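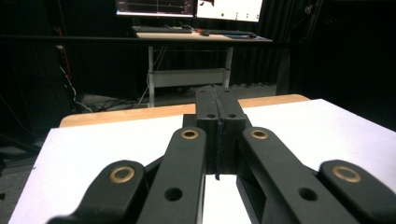

¿Cuándo empezará a pagarse la ayuda a los centros de día para mayores?
El primer pago está previsto para julio, una vez que los municipios firmen el convenio con la Secretaría de Bienestar de la provincia.

La Secretaría confirmó por la mañana que el plan de atención a las personas mayores arrancará en los municipios de Cluso y Dakmont, y que Droloditz se sumará en la segunda fase. En total se han inscrito 3.660 vecinos mayores de 65 años, de los que 1.586 viven solos.

La directora del programa, Fatemeh Babaei, presentó el calendario ante los alcaldes y respondió a las quejas por el retraso. "El dinero está aprobado, faltan las firmas de dos ayuntamientos", dijo. Cada centro recibirá una asignación mensual para comedor, transporte y fisioterapia — los gastos de personal seguirán a cargo de los municipios.

El plan prevé además 120 plazas nuevas de estancia diurna. La mayor parte se abrirá en Cluso, en el antiguo edificio de la escuela de oficios, cuya reforma terminó en primavera. En Dakmont las plazas se repartirán entre dos locales municipales.

Los familiares que cuidan en casa a una persona dependiente podrán pedir un pago único de 2.000 por hogar. La solicitud se presenta en el registro municipal con el documento de identidad y el certificado médico. Quienes ya cobran otra prestación provincial por el mismo motivo quedan excluidos.

La asociación de jubilados de Droloditz pidió que se adelante su incorporación. Babaei respondió que la fecha depende del presupuesto de otoño y no quiso dar un plazo.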